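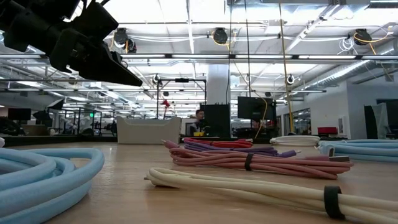
Câbles triés par couleur sur la table de l'atelier, à Cillcombe.

12 partages · 5 commentaires

Lev Hutsuliak s'occupe des câbles chez Raller depuis l'hiver dernier. L'inventaire de février en comptait 300, tous modèles confondus. « Avant, tout finissait dans deux caisses. On passait plus de temps à démêler qu'à brancher. »

Sa méthode tient en peu de choses. Chaque longueur a sa couleur : bleu clair pour les plus longues, rose et violet pour les moyennes, rouge corail pour les courtes. Le blanc reste à part. « Le blanc, c'est ce qu'on prête. Ça revient ou ça ne revient pas. »

Il enroule à plat, sans serrer, puis ferme avec une bande auto-agrippante noire. Il refuse les colliers en plastique. « Il faut les couper, et un jour on coupe le câble avec. » Les gros câbles bleus, il les laisse en boucles larges. « Si on les plie, ils gardent le pli. »

Le tri se fait le jeudi matin, sur la grande table en bois. Sa collègue Lok-yiu Tam vérifie ensuite les connecteurs. Ceux qui ont du jeu partent en réparation.

Reste la question du rangement. Des crochets muraux sont commandés. « En attendant, ça dort sur la table, et il faut tout pousser pour travailler. »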